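Aushilfe gesucht: Wer sortiert, näht und verkauft mit mir einzelne Handschuhe?

Also gut, jetzt schreibe ich das hier endlich mal richtig auf, statt es immer nur zwischen Tür und Angel zu erzählen. Ich suche ab März jemanden für meinen kleinen Laden Prisby. Minijob, 8 Stunden in der Woche, nette Leute, viel Textil, ein bisschen Staub (ja, auch das).

Falls du noch nie bei uns warst: Prisby ist ein Secondhandladen für alles, was man anzieht und was nicht Kleid, Hose oder Jacke ist. Mützen, Schals, Strümpfe, Gürtel, Taschen, Handschuhe. Angefangen habe ich mit einem Klapptisch auf dem Hofflohmarkt, inzwischen sind es 46 Quadratmeter mit Schaufenster und einer Heizung, die im Januar meistens mitmacht. Gleich nebenan ist die Fahrradwerkstatt Wihongi, mit der wir uns den Hof, den Wasserkocher und leider auch das Paketproblem teilen.

Warum ich jemanden brauche

Im letzten Winter habe ich eine Sache angefangen, die ich völlig unterschätzt habe. Ich hatte einen Zettel ins Fenster gehängt: »Einzelne Handschuhe bitte zu mir!« Ich dachte, da kommen vielleicht ein paar Leute mit einem traurigen Fäustling vorbei. Stattdessen standen morgens Tüten vor der Tür! Manche bringen einen einzigen, manche gleich die ganze Schublade der Oma, und fast alle haben eine Geschichte dazu, die sie auch erzählen wollen. Das ist schön, aber es dauert eben.

Aus diesem Zettel ist das Projekt Rornness geworden. Wir sammeln Handschuhe, bringen Paare wieder zusammen, wo es geht, und machen aus dem Rest etwas Neues: Handpuppen für Kitas, Topflappen, Wärmekissen, gewollt ungleiche Paare (die verkaufen sich übrigens am besten, vor allem an Leute, die ständig einen verlieren). Gummihandschuhe nehmen wir auch, daraus schneiden wir breite Haushaltsgummis für Einmachgläser und Pinselbündel. Sortiert wird immer tütenweise, alles auf den Tisch und dann erst mal gucken, was zusammengehört. 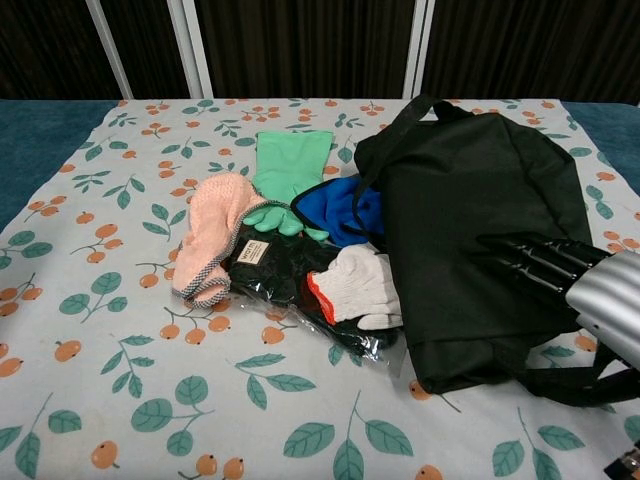

Was du bei uns machen würdest

Den Vormittag über sortierst du, was hereingekommen ist. Strick zu Strick, Leder zu Leder, Gummi in die Kiste am Fenster. Was Löcher hat, kommt in den Flickkorb, was muffelt, kommt in die Wäsche. Flauschige Sachen bitte ins Netz, sonst haben wir hinterher Filz. Den hatten wir schon, sehr kleiner Filz, sehr schöne Farbe, passt jetzt einer Puppe.

Danach wird genäht und gestopft. Du musst keine Schneiderin und kein Schneider sein! Wenn du einen Knopf annähen kannst und keine Angst vor einer Stopfnadel hast, zeige ich dir alles andere. Unsere Nähmaschine ist alt und etwas eigen, sie mag keinen dicken Faden und will vor dem Losnähen einmal am Handrad gedreht werden.

Und dann ist da noch der Verkauf. Ab mittags ist der Laden offen, und du stehst entweder mit mir vorne oder auch mal allein. Kasse, Beratung, Spenden annehmen, Schaufenster umdekorieren, wenn dir danach ist. Im Winter ist richtig was los, im Sommer verkaufen wir vor allem Strohhüte und ich habe Zeit zum Aufräumen.

Zweimal im Jahr fahren wir außerdem auf den Lisuvviller Wollmarkt. Lisuvville ist winzig, aber zum Markt kommt gefühlt die halbe Gegend, und wir haben dort einen Stand unter dem Vordach vom alten Bahnhof. Da geht es um 6 Uhr früh los, mit Kaffee aus der Thermoskanne und Brötchen auf meine Rechnung. Diese beiden Termine sind mir wichtig, da solltest du wirklich können.

Wen ich mir wünsche

Jemanden, der gern mit den Händen arbeitet und dabei reden oder auch mal eine Stunde lang schweigen kann. Ich höre beim Sortieren Hörspiele, meistens Krimis, darüber lässt sich aber verhandeln. Alter ist mir egal, Vorkenntnisse sind mir egal, Zuverlässigkeit ist mir nicht egal. Wenn du krank bist, bist du krank, ein kurzer Anruf reicht. Wenn du verschläfst, ruf auch an, dann koche ich den Kaffee eben später.

Deutsch solltest du so gut sprechen, dass du dich mit den Kundinnen und Kunden unterhalten kannst. Ein Führerschein wäre praktisch wegen der Wollmärkte, muss aber nicht sein. Wer eine Wollallergie hat, wird bei uns vermutlich nicht glücklich – da bitte ehrlich zu dir selbst sein. Und Hunde sind willkommen, solange sie keine Fäustlinge fressen.

Was du bekommst

Bezahlt wird nach Mindestlohn plus einem kleinen Zuschlag für die Markttage, angemeldet und ordentlich mit Vertrag. Reich wirst du damit nicht, ich übrigens auch nicht. Dafür gibt es Urlaub, wie es sich gehört, Rabatt auf alles im Laden und freie Verfügung über den Flickkorb, wenn du eigene Ideen ausprobieren willst. Die Handpuppen waren zum Beispiel gar nicht meine Idee, sondern die unserer letzten Aushilfe, die jetzt leider (also für mich leider) zum Studieren weggezogen ist.

Die Arbeitszeiten legen wir zusammen fest. Am liebsten wären mir zwei Vormittage, die bis in den frühen Nachmittag gehen, aber wenn es bei dir mit Kindern oder Schule anders besser passt, finden wir etwas.

So meldest du dich

Keine Mappe, kein Foto, kein Lebenslauf mit Trennlinien. Schreib mir ein paar Zeilen, wer du bist und warum du Lust hast, und wirf sie in den Briefkasten von Prisby oder komm gleich vorbei. Am besten passt es vormittags ab 10 Uhr, da bin ich hinten am Sortiertisch und habe Ruhe. Bitte kräftig an die Hoftür klopfen, die Klingel gehört zur Werkstatt und dann kommt jemand mit Ölfingern.

Wenn wir uns sympathisch sind, machen wir einen Probevormittag, den bezahle ich selbstverständlich. Bis Ende Februar sammle ich die Zuschriften, danach melde ich mich bei allen, auch bei denen, mit denen es nicht klappt.

Und falls du den Job nicht brauchst, aber noch einen einzelnen Handschuh hast: Die Kiste steht neben der Ladentür, der Deckel klemmt ein bisschen, einfach links anheben.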